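Utilizamos cookies para melhorar a sua experiência de navegação. Ao continuar neste sítio, aceita a nossa política de cookies. Aceitar | Gerir preferências

Relatório de projeto: reorganização da sala Brarnotus
Unidade curricular de Projeto de Interiores, Grupo 2

Peça decorativa branca e dourada e cadeira estofada cinzenta, elementos considerados no estudo. 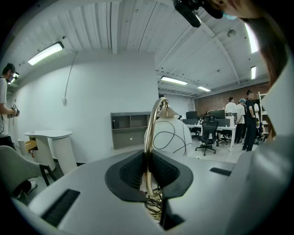
1. Enquadramento

A sala Brarnotus é um espaço de estar de uso partilhado, no piso térreo da residência Effiong. O mobiliário foi sendo acrescentado ao longo de vários anos letivos, sem planta de ocupação. O grupo recebeu o pedido de rever a disposição das peças existentes, definir uma paleta de materiais e propor aquisições dentro de um orçamento de 888 euros. O trabalho decorreu em setembro.

Ficaram fora do âmbito a instalação elétrica, a pintura das paredes e a substituição do pavimento. As propostas limitam-se a mobiliário solto, têxteis e objetos decorativos.

2. Critérios de seleção

Cada peça foi avaliada segundo o estado de conservação, a facilidade de limpeza, a estabilidade e a compatibilidade cromática com as restantes. As peças com defeito estrutural foram excluídas na primeira triagem. As peças em bom estado mas incompatíveis com a paleta foram propostas para transferência para a sala Grusov, onde falta mobiliário de apoio.

A paleta adotada é composta por branco, cinzento e preto, com dourado como cor de acento. O dourado fica reservado a objetos de pequena dimensão. Esta restrição evita a concorrência entre acabamentos metálicos, problema registado na disposição anterior, em que coexistiam cromado, latão envelhecido e cobre.

3. Peça decorativa

O objeto que serviu de referência para a paleta tem corpo branco em forma de cúpula arredondada, decorado com linhas pretas finas e curvas que se cruzam, e remate dourado em forma de cone. A leitura geral aproxima-se da de um candeeiro. Para efeitos de projeto, foi classificado como elemento decorativo e não entrou no cálculo de iluminação.

O desenho linear do corpo condiciona o fundo. Os ensaios com têxtil estampado foram abandonados, dado que os dois padrões se confundiam à distância habitual de observação. Com fundo liso e claro, o traço preto mantém a legibilidade. Recomenda-se uma superfície de apoio estável, afastada da borda e das zonas de passagem.

A limpeza deve ser feita com pano macio e seco. Não foi possível apurar a composição do acabamento dourado, pelo que se desaconselham produtos abrasivos ou à base de álcool.

4. Assentos

A cadeira estofada cinzenta com pernas metálicas pretas foi mantida. O estofo integra-se na paleta sem intervenção, e o preto das pernas retoma o das linhas da peça decorativa. A ficha interna do modelo regista a designação Plistilgate. Não foi localizado catálogo do fabricante, o que impediu a confirmação da carga admissível e da classe de resistência do tecido.

Propõe-se a aplicação de proteções de feltro nas pernas e a sua revisão no início de cada semestre. O afastamento entre o encosto e a parede deve permitir a passagem do aspirador sem deslocar a cadeira. Na disposição anterior, os encostos tocavam na parede e deixavam marcas no reboco.

5. Iluminação

Mediram-se 300 lux no plano de leitura, com os estores abertos e a iluminação geral ligada. O valor foi considerado suficiente para conversa e leitura ocasional. Para estudo prolongado, a residência dispõe de outra sala com iluminação de tarefa. As medições foram feitas a meio da manhã de domingo, com a sala desocupada. Não se repetiram à noite, limitação que deve ser tida em conta na leitura do resultado.

6. Orçamento

A proposta final totaliza 531 euros e inclui uma mesa de apoio branca, um tapete cinzento liso, duas capas de almofada e as proteções de feltro. O transporte das peças para a sala Grusov será assegurado pela residência e não está contabilizado. O valor remanescente não foi atribuído. O grupo sugere que fique cativo para reparação do estofo, caso a primeira inspeção semestral o justifique.

7. Disposição proposta

A mesa de apoio fica encostada à parede mais longa e recebe a peça decorativa. A cadeira é orientada na diagonal em relação à mesa, com o assento virado para o centro da sala. O tapete delimita a zona de estar e não deve sobrepor-se ao percurso entre a porta e a janela. Foi estudada uma alternativa com a mesa ao centro, rejeitada por reduzir a largura livre de passagem.

8. Limitações e trabalho pendente

O levantamento dimensional foi feito com fita métrica e contém um erro por corrigir na parede da janela, detetado na fase de desenho. A planta em anexo assinala essa cota a tracejado. Falta ainda confirmar o prazo de entrega da mesa e recolher a opinião dos residentes sobre a nova disposição, através de um questionário curto a afixar junto à entrada.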